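Chapter 4
Strain Gauges and Load Cells: Getting a Number Out of a Push

I put off learning about strain gauges for years. They looked too simple to be interesting: a zigzag of thin foil glued to a piece of metal. Then my old lab partner Begoña Barroso handed me a steel ruler with one stuck on it, hooked it up to a meter, and told me to bend the ruler with my thumb. The number moved! I must have sat there for an hour bending that thing (she went to lunch without me).

So that's where we'll start, with a ruler and a thumb. Stretch a metal foil and it gets a little longer and a little thinner, and its resistance goes up. Squeeze it and the resistance drops. The change is tiny, though, and most of this chapter is really about how you catch a change that small without fooling yourself. 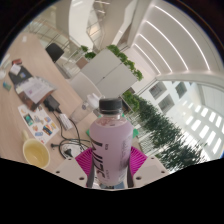

Temperature is the big troublemaker. Warm the foil up and its resistance shifts too, sometimes by more than the load ever would. The usual cure is the Wheatstone bridge, which you met in Chapter 2, and in Section 4.3 we'll build one with four active gauges and watch most of the drift cancel out. I say most. I once logged a Codden load cell overnight and came back to a lovely smooth curve that turned out to be the heating in my building.

We'll work with two cells all the way through. The Codden is a bending beam rated for 20 kg, and the Lubis is a stubby compression type rated for 600 kg. You don't need these exact ones, but keep the data sheet for yours open next to you, and find the lines for creep, zero balance and rated output before you read on.

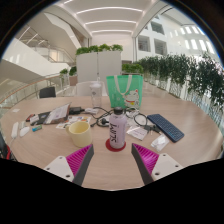 Figure 4.1. Lavender bottle on a red coaster, with a mug and a keyboard on the table.

One more thing before we get going. A gauge is only as good as its glue. Thandeka Hlongwane taught me to clean the metal, sand it lightly, clean it again and then keep my fingers off it, and I've skipped that last step exactly once. The gauge crept for days.

4.1 What the foil feels

Let's say you pull on a bar and it gets longer by a small amount. Divide that amount by the length you started with and you have strain.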